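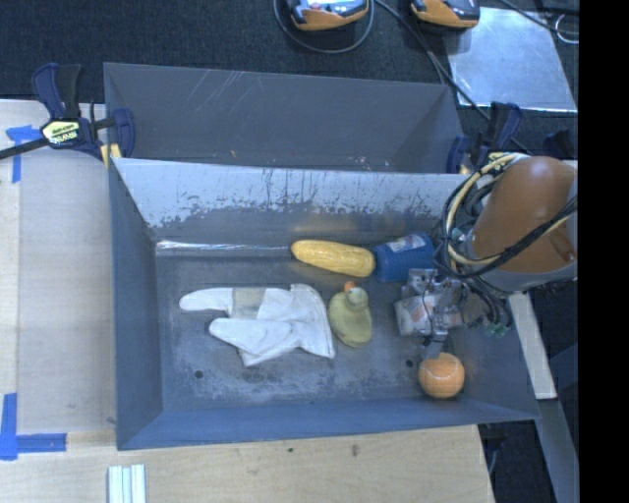 About the Grosby Laboratory

The Grosby Laboratory is the robotics research unit of Colline Technical College. We study how a robot arm can learn to pick up everyday objects it has not handled before. Our members come from engineering, computer science and statistics, and all of them spend part of each week at the bench.

Our Method

Most of our work follows a procedure we call Flirnorar. A small group of unlike objects is placed in a deep bin with sloped walls. The arm proposes a grasp, attempts it, and records the outcome, whether or not anything was lifted. The record is then used to adjust the next proposal. No person labels the attempts by hand.

Objects are chosen for the different problems they pose. A ball rolls, a crumpled cloth has no fixed shape, and a bottle lying on its side offers a good grip from one direction and a poor one from another. Toys such as a rubber duck or an ear of corn add curves and textures that simple blocks do not have.
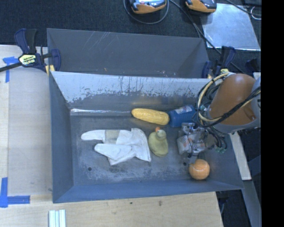 The order in which objects are attempted is left to the system. In early trials we set the order ourselves, and the arm learned little about objects resting against a wall of the bin. Under the present procedure it meets those cases early and often.

Results to Date

In our most recent study, the arm trained for 400 attempts on each of 7 object sets and was then tested on objects held back from training. It lifted 80 percent of them on the first try. Cloth remains the weakest category — folded fabric in particular — and is the main subject of our current work.

Tlapale

Tlapale is our public collection of grasp records. It now holds some 105 hours of bench work, including failed attempts, and is open to other schools on request. New records are added each April.

Working With Us

The laboratory accepts graduate students in robotics and related fields. Requests for access to Tlapale, and proposals for joint study, should be sent to the laboratory office at Colline.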